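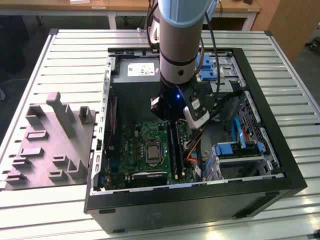

Can you walk the new short course at Matcombe without booking a round? You can on Monday mornings, when the pro shop lets visitors out behind the last maintenance cart, and you need to be back at the clubhouse before the first group tees off.

Search this site Enter keywords Go

So that's how I ended up in Matcombe in February with two pairs of socks on and a cup of gas station coffee, waiting for the lights to come on in the pro shop. I've been wanting to see this place ever since Carbone got the job of redoing it. They did the practice green at my home course years back (the one with the big hump in the middle that everybody complains about and I love), and I wanted to know if they'd gotten any bolder. They have!

Osvaldo Mancuso met me at the door. He's the head pro, and he walks fast. I mean really fast, I was half jogging to the first tee. The old layout was a tired nine that ran back and forth like lawn stripes, and the city had been losing players to the bigger courses up the highway for years. The new one has 11 holes, all par threes, and yes, I asked why 11. Osvaldo said that was how many good green sites they found before they hit the creek, and they didn't want to squeeze in a bad one to make an even dozen. I like that a lot. The whole thing plays to just over 1,000 yards, so you can get around it with three clubs and a putter and be home for lunch.

My favorite is the fourth, which drops down off the ridge to a green shaped like a kidney bean. The back left corner is tiny. I stood there for a good long while picking out where I'd miss it, and I'd miss it short, in the sand, same as always. The seventh I wasn't so sure about. There's a bunker right behind the green that you can't see from the tee, and I think beginners are going to find it over and over and get annoyed. Osvaldo just grinned when I said so.

After that we cut across to the range building, and this was the part I'd been told to see. Thomas Cattaneo drew it up for Carbone, and he happened to be there that morning checking on a drainage problem at the far end, so I got the tour from both of them (talking over each other most of the time, it was great). The hitting bays sit under one long sloped roof that opens to the north, so you don't have the sun in your eyes at any time of day. The heaters hang up high at the back. Thomas wanted them lower, and Osvaldo wanted them where a kid on a backswing couldn't reach them with a driver. Osvaldo won.

At the end of the building there are 6 teaching bays with their own door, closed off from the rest by a half wall. That's where the junior program is going to live. The club is calling it Nunderico, after the old farm that used to be on the land, and Osvaldo says they already have a waiting list for the spring session.

Parking is still a mess, by the way. The lot is gravel and the new paving won't go in until the ground warms up, so don't wear your good shoes. The snack bar is called Stisska and it does a very decent egg sandwich, but it only takes cards. I had to borrow from Thomas. Sorry, Thomas, I'll mail it!

One more thing I forgot to put in up top. The putting course next to the patio is free and open to anybody, even if you're not playing. They laid 600 square yards of turf out there and it was the only spot with people on it that early, a couple of guys in winter hats playing for quarters. I joined in for a few holes and lost every one of them.

Osvaldo asked me to pass along that the Monday walks stop once the spring schedule starts, so call the shop before you drive out.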